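3.2 Slat spacing and drying time 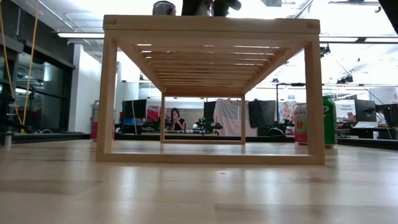 Figure 2. Slatted stand on a tabletop.

Drying time for washed crockery depends on how freely air reaches the underside of each piece. We compared solid and slatted shelves in 32 households in Hiturcombe and Brekden over 7 weeks, starting in July. Grímsdóttir (2014) found that solid shelves held water under the foot ring of bowls long after the rims had dried. A top of closely spaced parallel slats, as in Figure 2, leaves narrow gaps through which light can be seen, and we took such gaps as the least opening worth testing. Households kept a diary of each wash. Of the 100 diaries issued, 80 were returned complete. Bowls were scored by touch, following Bach's three-point scale, and plates were left out because most families stood them on edge.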